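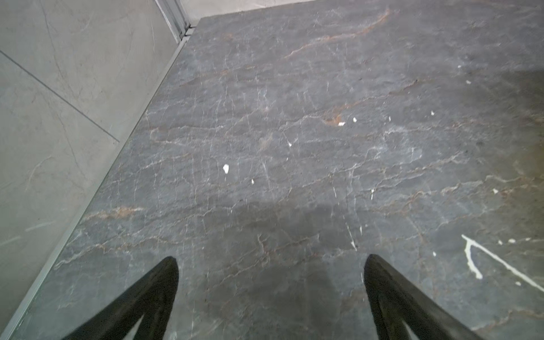

Teaching a Robot Arm to Clean a Countertop

By the Dimell Workshop Desk
5 April 2024
257 shares | 3 comments

Stone counters are a hard first job for an arm you guide by hand or by remote. Dark marble with white veins hides white crumbs, so pick a spot where you can tell the two apart on the monitor before you start recording.

Set the speed low for the first few runs. We use the Uvlow hand controller at its slowest setting until the path feels natural, then move up one step. Keep the fingers level with the stone and come down slowly. If they touch, back off and start that run over.

Start from a different place each time. An arm shown the same path 100 times will repeat that path, even after the chips have moved.

Do not fix a bad wipe halfway through. Stop, delete it and go again. A short clean recording is worth keeping. 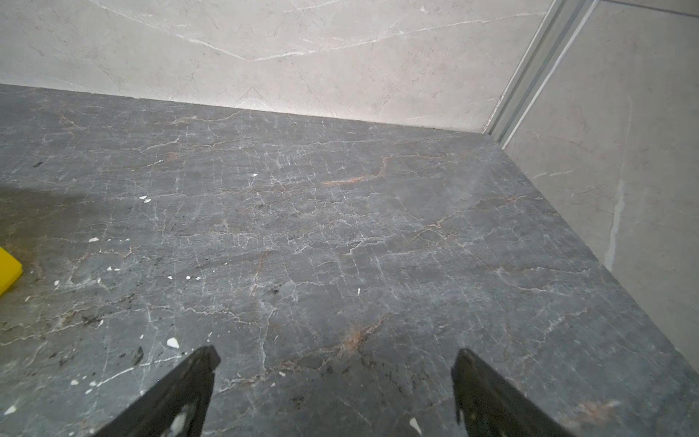 Sponges and Corners

A bright yellow sponge is easy to find against dark stone. Leave it at the side of the counter and vary the spot between runs. Grip it by the middle of the long sides and close only until it stops slipping.

Work from the back wall toward the front. Where two walls meet, bring the sponge in at an angle and pull it out along the wall. Metal trim can snag it, so lift before you get there.

Dried white residue on the gripper fingers should come off between sessions. Use a damp cloth with the power off, and check the inside faces.

Save each session under the name of the surface. The Clarisura logger stops at 400 runs per folder, so start a new one before then.

Filed under: Kitchen, Robot Helpers, Stone Care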